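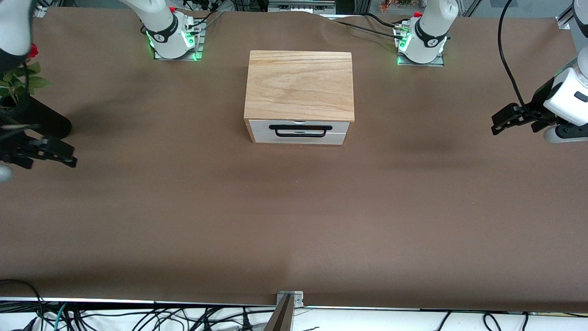 # Sinis drawer box – common questions

**What is the top made of?**
Wood, in a light colour with a wavy grain. The pattern differs from one box to the next, so we can't match a pair.

**Can I oil the top?**
Yes. Use a thin coat of clear furniture oil and leave it overnight. Keep oil off the white drawer front, as it leaves yellow marks that are hard to shift.

**How do I clean the front?**
Wipe it with a damp cloth and a drop of washing-up liquid. Run a dry corner of the cloth along the seam afterwards.

**The black handle has come loose. What should I do?**
Take the drawer right out and tighten both screws from the inside. Hand-tight is enough – a power driver can strip the thread.

**The drawer sticks. Is it faulty?**
Usually not. Rub candle wax along the bottom edges and try again. If it still catches after a week, write to Kausar Arain at the workshop.

**How much will it hold?**
Up to 3 kg in the drawer.

**Can I get a different handle?**
We only fit the black bar. Spares are sold singly, part number 267.

**When do you post orders?**
Every Wednesday.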